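Kitchen counter

A kitchen counter (also countertop, worktop or, in older American houses, drainboard) is a flat, raised surface in a kitchen on which food is prepared and, far more often, on which mail is left. It is usually fixed to the cabinets beneath it and runs along one or more walls. The word first meant a table for counting money, and the sense survives in shops and banks. Its move into the home came late, and for most of the history of cooking people managed with a table.

Origins

The working table stood in the middle of the room, and everyone walked around it. It was used for bread, butchering, ironing, homework and, in at least one inn at Poddale, the setting of broken arms. Its chief fault was that it had four sides, all of them available to relatives. Food, water and fire were kept in separate corners, and a cook making soup could cover a fair distance before lunch.

The fitted counter grew out of the free-standing cupboard with a shelf at waist height. Once cupboards were pushed together in a row, the gaps between the shelves became a nuisance, and a single top was laid across them. The gap between the top and the stove was left as it was. It is still there in most homes, and it is where the peas go.

Early fitted kitchens were sold on the promise of saving steps. Sellers drew floor plans with the old path in a tangle and the new one in a tidy triangle. The historian Samina Naqvi, in her study of the Plitberg housing estate, notes that tenants moved into their step-saving kitchens and promptly put a table in the middle of them.

Height

The height of counters has been a matter of dispute for as long as there have been counters. A surface that suits chopping is too low for reading a recipe and too high for kneading. The usual answer has been to choose one height, call it standard and let people's backs adjust.

The cabinetmaking firm of Fröhlich tried a different answer. Its adjustable counter could be raised or lowered with a crank kept in the cutlery drawer. The drawer, being attached to the counter, could not be opened at the lowest setting. The firm made 600 of them before this was noticed by someone short.

Materials

Wood is the oldest material and the easiest to repair. It takes stains from beets, wine and wet cans, and it scorches under hot pans. Admirers call the result character. Owners oil it, or intend to, and the bottle of oil can usually be found under the sink with most of the oil still in it.

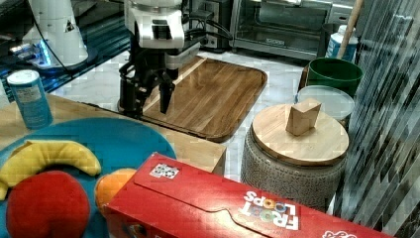 Marble has been used in pastry kitchens for centuries on account of staying cool, which keeps butter from softening as it is rolled. It is also marked by lemon juice, vinegar, tomato and wine, a list that covers most of dinner. The mark is a dull spot known as an etch. It is a change in the stone itself, so wiping does nothing for it. There are two schools of thought on etching. One holds that a marble counter should be sealed, dried after every use and shielded with boards and mats until very little of it shows. The other holds that it should be ruined evenly.

Granite is harder and less fussy, and for a time it was hard to sell a house without it. Patterns imitating marble are common in other materials, among them laminate, tile and engineered quartz. Good imitations are difficult to tell from stone without touching them, and visitors who wish to know will generally knock on the counter while pretending to look out the window.

Laminate is thin, cheap and cheerful. It resists nearly everything except a hot pan and its own edges, which lift in time and catch on sleeves. Stainless steel is favored in restaurants. It shows every fingerprint, and in a restaurant this is taken as useful information. Tile was popular for decades, chiefly with people who had not yet cleaned the grout.

Seams and edges

Few counters are made from one piece. Where two pieces meet there is a seam, and the art of the installer lies in placing it somewhere the owner will not look. It is commonly put near the sink, where the owner looks several times a day. Seams are filled, glued or left as a narrow gap. A gap will collect flour and, given a few years, most of what flour can become.

The front edge may be square, rounded, beveled or shaped like the edge of a picture frame. Square edges are the easiest to wipe and the hardest on hips. The fanciest profile, with two curves and a step, is said to add value to a home and can be cleaned with a toothbrush.

Use

Studies of how counters are used tend to disappoint those who design them. Amra Kos watched 27 households for her book on domestic clutter and found that the stretch of counter meant for preparing food was rarely the one on which food was prepared. Cooks worked in whatever clear space was left, usually a patch beside the stove no wider than a dinner plate. The rest was held by toasters, chargers, a fruit bowl, a second fruit bowl for things that were not fruit, and papers that someone was going to deal with.

Kos calls this the law of the remaining corner. Adding counter space, she found, did not enlarge the corner. Families who renovated gained a larger surface for the papers.

The kitchen island, a free-standing counter in the middle of the room, is the most expensive form of the problem. It has four sides and people gather around it. Older writers have pointed out that it is a table.

The Grendard counter dispute

The best-known quarrel over a counter took place in the town of Grendard, where the public hall had a kitchen shared by a baking club and a fishing club. The bakers wanted marble. The anglers, who cleaned their catch there, wanted steel, and said that they did not much care what the bakers thought about the smell. The town council settled on a counter that was half of each and drew the line by measuring from the left-hand wall. The wall was later found to lean, and both clubs claimed the resulting sliver.

Letters on the subject ran in the local paper for two years. The following report is the one most often quoted. 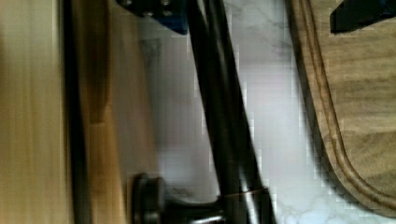
GRENDARD, November — The hall kitchen was closed again last night after members of both clubs arrived at 6 p.m. to use the same part of the counter. Naheed Ghauri, speaking for the bakers, said that a pastry board had been placed well inside the marble half and had been found with scales on it. Remzi Soylu, for the anglers, said that the scales could have come from anywhere. The council has set aside 500 for a new survey of the wall. A plan to put a strip of tape along the join was put to a vote and failed, neither side being willing to say where the join was.

The survey moved the line by less than the width of the tape. The clubs now use the kitchen on alternate evenings, and each complains about the state in which the other leaves it.

Care

Advice on the care of counters is plentiful and mostly agrees. Spills should be wiped up soon. Knives should be used on a board. Hot pans should go on a trivet, a small stand that every household owns and keeps in a drawer on the other side of the room. Bleach, vinegar and scouring powder should be kept off natural stone, and vinegar in particular is harmful to marble, though it remains the first thing most neighbors will suggest.

Boards need care as well. A wooden board should be washed by hand and dried standing up, with air on both faces. Laid flat while damp it will cup, and a cupped board rocks when chopped on. Sohail Swati's household manual recommends a damp cloth underneath to keep a board from sliding. The manual also recommends clearing the whole counter every evening before bed, a passage that in library copies is often underlined and, in the Poddale copy, has the word "why" beside it in pencil.

See also

Butcher block
Drainboard
Grout
Table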